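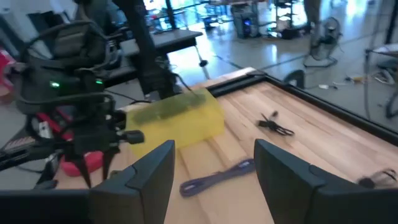 작업실의 원목 상판 작업대

Irus 주니어 골프 육성사업 중간보고
제출일: 7월 3일 월요일
수신: Judia 지역체육기금 사업담당
작성: Irus 골프클럽 사업운영실

1. 보고 범위

본 보고서는 4월 사업 개시 이후 현재까지의 진행 상황을 정리한 것이다. 협약서상 세부사업은 주니어 정기 강습, 대여용 클럽 정비, 연습그린 보수, Skekance 코스 현장 라운드로 나뉜다. 정기 강습과 클럽 정비는 계획대로 가고 있다. 연습그린 보수는 일정이 밀렸고, 현장 라운드는 횟수를 조정해야 한다. 조정이 필요한 사항은 6항에 따로 적었다.

2. 주니어 정기 강습

강습은 Tapley 연습장 하단 타석에서 평일 오후와 토요일 오전에 진행한다. 초급반, 중급반, 경기반으로 편성했고 반별 수업 시간은 협약서와 같다. 개강 당시 초급반 신청이 정원을 넘어 대기자를 받았으며, 학기 중 이사와 시간표 변경으로 빠진 자리에 대기자를 순서대로 넣었다. 현재 초급반 대기자는 없다.

초급반은 처음 몇 주 동안 퍼팅과 짧은 어프로치만 다뤘다. 지난해 수강생 설문에서 드라이버를 너무 일찍 잡아 자세가 흐트러졌다는 의견이 많았고, 이를 반영해 순서를 바꾼 것이다. 일부 학부모가 언제 긴 클럽을 치느냐고 문의해 5월 말 안내문을 다시 보냈다. 이후 같은 문의는 줄었다. 현재 초급반은 7번 아이언까지 사용하고 있다.

중급반은 아이언 거리감과 벙커 탈출을 번갈아 수업한다. Tapley 연습장 벙커는 모래가 얕아 실제 코스와 차이가 크다. 연습장 측에 모래 보충을 요청했고 답변을 기다리는 중이다. 보충이 되지 않으면 하반기 벙커 수업은 Skekance 코스의 연습 구역을 빌려 쓰는 방안을 검토한다.

경기반은 스코어카드 작성, 벌타 규정, 진행 속도를 실기와 함께 가르친다. 규칙 수업은 비가 와서 타석을 쓰기 어려운 날에 몰아서 하려 했으나, 비 오는 날 결석이 많아 진도가 들쭉날쭉했다. 6월부터는 날씨와 관계없이 수업 앞부분에 규칙 시간을 넣었다. 경기반 학생 중 3명이 지역 주니어 대회에 참가 신청을 했다. 대회 참가비는 본 사업 예산으로 지원하지 않으며 각 가정에서 부담한다.

출석은 종이 출석부로 관리하다가 5월부터 전산 입력을 병행하고 있다. 두 기록이 맞지 않는 날이 있어 대조 작업을 했고, 대부분 지각생을 한쪽에만 적은 경우였다. 정산용 출석 자료는 종이 출석부를 기준으로 제출한다.

3. 대여용 클럽 정비

장비가 없는 학생에게 빌려줄 클럽을 기증받아 손질하는 사업이다. 접수는 클럽하우스 안내데스크에서 받았다. 기증품 상태는 예상보다 편차가 컸다. 그립이 굳은 것, 페이스 홈이 심하게 닳은 것, 샤프트에 녹이 오른 것이 섞여 있었고, 샤프트에 금이 간 것은 안전 문제로 모두 폐기했다.

정비는 세척, 그립 교체, 길이 조정, 로프트와 라이 점검 순으로 한다. 주니어 규격에 맞추어 샤프트를 자르면 스윙 무게가 가벼워지고 체감 강도가 올라가므로, 성인용 클럽은 키가 큰 학생용으로만 돌리고 있다. 저학년용은 기증만으로 채우기 어려워 예산 범위 안에서 주니어 전용 세트를 구입했다. 구입 내역은 정산서에 첨부한다.

대여 기간은 한 학기이며 연장할 수 있다. 대여 대장에는 클럽 번호, 반납 예정일, 상태를 적는다. 학기 중 그립이 벗겨진 클럽이 들어와 확인해 보니 같은 시기에 작업한 물량에서 테이프 접착이 약했다. 해당 물량을 회수해 다시 작업했고 접착 후 하루를 두고 내보내도록 절차를 고쳤다.

왼손잡이용 클럽은 여전히 부족하다. 하반기 기증 안내문에는 왼손잡이용과 여성용 경량 클럽을 우선 접수한다고 적을 예정이다.

4. 연습그린 보수

Tapley 연습장 옆 연습그린은 배수가 나빠 비가 온 뒤 낮은 쪽에 물이 고인다. 당초 5월 안에 배수로를 손보고 표면 갱신까지 마칠 계획이었다. 배수로 정비는 끝났다. 표면 갱신은 통기 작업까지 진행했고 배토와 추가 파종이 남아 있다.

지연 사유는 두 가지다. 먼저 배수로를 파는 과정에서 도면에 없는 오래된 관수관이 나와 우회 배관을 했다. 다음으로 배토용 모래의 입도가 발주 규격과 달라 반품했다. 재납품분은 시료를 먼저 받아 확인한 뒤 들이기로 했다.

여름철에 파종하면 활착률이 떨어질 수 있어 추가 파종은 초가을로 옮기는 것이 맞다고 본다. 그때까지는 그린 위쪽만 열고 낮은 쪽은 줄을 쳐서 막아 둔다. 홀컵 위치는 마모를 줄이기 위해 자주 바꾸고 있다. 연습그린이 좁아져 초급반과 중급반 퍼팅 시간을 겹치지 않게 다시 짰다.

5. Skekance 코스 현장 라운드

현장 라운드는 중급반과 경기반을 대상으로 한다. 상반기에 5회를 계획했고 2회를 실시했다. 나머지는 우천과 코스 측 단체 예약으로 취소되었다. 취소 통보가 당일 아침에 온 경우가 있어 학부모 불편이 컸다. 코스 측과 협의해 앞으로는 전날 오후까지 진행 여부를 확정하기로 했다.

실시한 라운드는 후반 홀만 사용했고, 학생용 티를 앞쪽에 따로 두었다. 진행이 느려 뒤 팀을 먼저 보내는 일이 잦았다. 두 번째 라운드에서는 그린에 올린 뒤 퍼트 수를 제한했더니 시간이 줄었다. 피치마크 보수와 벙커 정리는 잘 지켜졌으나 카트길에 클럽을 두고 오는 경우가 여러 번 있어, 조별로 홀을 떠나기 전에 클럽을 확인하게 했다.

이동은 전세버스를 이용했다. 취소된 회차의 버스 계약은 위약금 없이 하반기로 넘겼다.

6. 예산 및 변경 승인 요청

정기 강습과 클럽 정비는 항목별 예산 안에서 집행했다. 연습그린 보수는 우회 배관으로 자재비가 늘었으며, 초과분 1,217천 원은 현장 라운드의 미집행 코스 사용료에서 충당하고자 한다. 총사업비에는 변동이 없다.

기금 측에 승인을 요청하는 사항은 다음과 같다.
연습그린 표면 갱신 완료 시점을 초가을로 변경
위 초과분에 대한 세부항목 간 전용
상반기 미실시 라운드 가운데 일부를 하반기로 이월

이월 횟수는 코스 측의 하반기 예약 현황이 나오는 대로 확정해 별도 공문으로 제출한다. 전용 승인이 나지 않을 경우 초과분은 클럽 자체 예산으로 처리하고 라운드 예산은 그대로 둔다.

7. 하반기 일정

여름방학 중에는 초급반을 오전으로 옮기고 폭염특보가 발령된 날은 실내 퍼팅 수업으로 바꾼다. 방학 특강은 기존 수강생을 먼저 받고 남는 자리를 외부에 공개한다. 대여 클럽은 방학 전에 상태 점검을 한 번 하고, 연장을 원하는 가정은 점검 때 신청서를 함께 낸다.

가을 학기에는 중급반에서 경기반으로 올라가는 평가를 실시한다. 평가 항목은 어프로치, 퍼팅, 규칙 이해이며 비거리는 넣지 않는다. 평가표 초안은 다음 보고서에 첨부한다.

첨부: 반별 출석 집계표, 클럽 대여 대장 사본, 배수로 공사 확인서, 버스 계약 변경 확인서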